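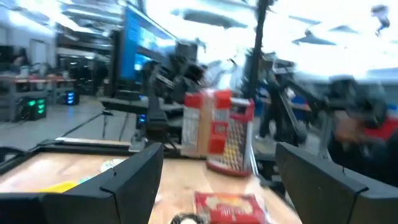
What limits the reuse of a single bimanual policy across tabletop tasks that share objects but differ in layout?

Layout variation is the main limit. In our trials the loss in performance followed the spread of starting positions in the training set far more closely than it followed the number of object types.

4.2 Data and training

All demonstrations were collected on the Prulel station, a pair of arms mounted on opposite sides of one table. The operator drove both arms from a matched set of leader arms. The training set, Jodov, holds 1866 demonstrations, of which 1006 use the fixed layout and the rest use layouts drawn afresh before each run. Objects were household goods and packaging of the kind shown in Figure 3a: a box grater, a clear container with a printed package inside it, an open yellow container and several rolls. Runs in which the operator let go of an object outside the table were removed before training.

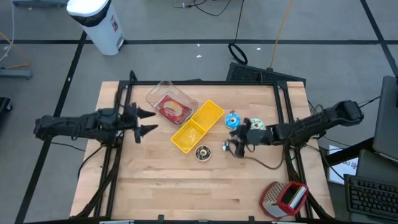 Each policy was trained for 3000 epochs with the same action chunk length and the same image encoder. We kept the optimiser settings of the Esteban baseline so that any change in score could be put down to the data alone. The wrist views and the overhead view were resized to a common resolution and passed through separate encoders, and their outputs were joined with the joint angles of both arms. No depth input was used.

4.3 Evaluation

Every policy was run for 50 trials per task. A trial was scored as a success if the named object came to rest inside the named container within the time limit, and partial placements were scored as failures. Start layouts were drawn from a list fixed in advance and shared by all policies.

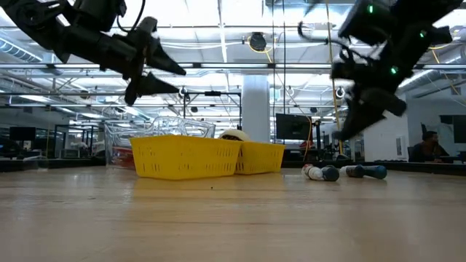

The policy trained only on the fixed layout did well when objects stood close to their training positions and fell off sharply beyond that. Most of its failures came at the approach stage: the gripper closed beside the object and the arm then carried out the rest of the motion with nothing held. The policy trained on mixed layouts showed this fault less often, though it was slower to begin the first grasp. Adding the Prevetti augmentation to the fixed-layout data closed almost half of the gap.

Figure 3. Bimanual station and test objects. (a) Arms and objects from overhead. (b) Yellow baskets and bottles on the table.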